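Linen and towel service: what changes from September

From September the guest houses in Wullton and Skitbridge will have their linen washed by one laundry, Marchal, and the old arrangement with two different laundries will stop. Many members have asked what this means in practice, so I try to explain it as clearly as I can.

Marchal collects 4 times a week. The van comes first to Wullton, early in the morning, and reaches Skitbridge before noon. Please have your bags closed and ready by the door at 7 a.m. If the bags are not there, the driver will not ring the bell, and your linen must wait for the next collection. This was a problem in spring with the former company, and the new contract is more strict on this point.

Sheets and pillowcases go in the white bags. Towels go in the gray bags, and please keep the colored ones apart from the white ones. Last winter one house lost a full load of white bath towels because a single dark hand towel was in the same bag, and the laundry did not have to pay for it. Under the new contract it is the same – sorting is our responsibility.
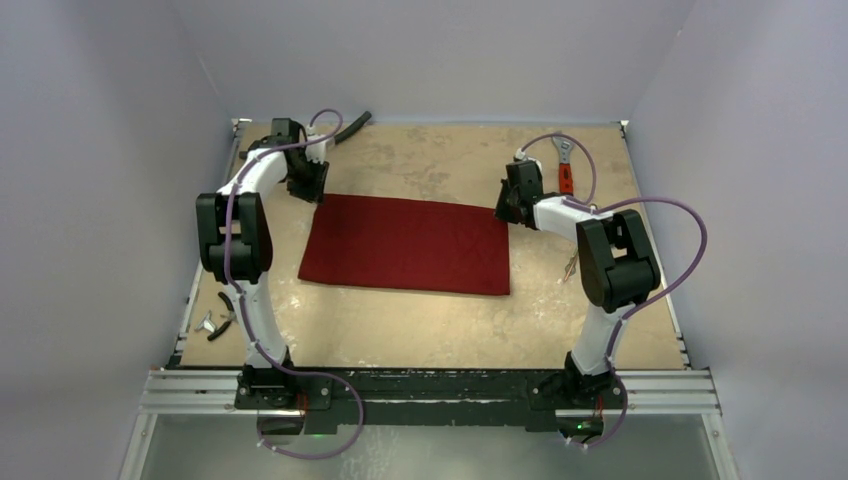

The price is calculated by weight and no longer by piece. For most houses this is good news, especially for those who use small towels. Houses with heavy bathrobes will pay a little more. If you have fewer than 12 beds, you can share an account with a neighbor, and the laundry will send one bill to both of you. Two houses on the Skitbridge side already do it this way and are satisfied.

We have also ordered new stock together. The order is for 2,000 towels in three sizes, from the supplier Fluvau, and 300 of them are kept in reserve in the storeroom at Wullton. You may borrow from the reserve when you have an unexpected full house, but write it in the book that hangs inside the door, and return the same number after washing. Please wash new towels once before you give them to guests. They take up water poorly at first, and fabric softener makes this worse.

Old towels should not be thrown away. The animal shelter in Skitbridge accepts them, also with stains or small holes, on any morning. They do not need pillows or blankets at the moment.

The price list is available at the office, and you will receive a copy with your first bill.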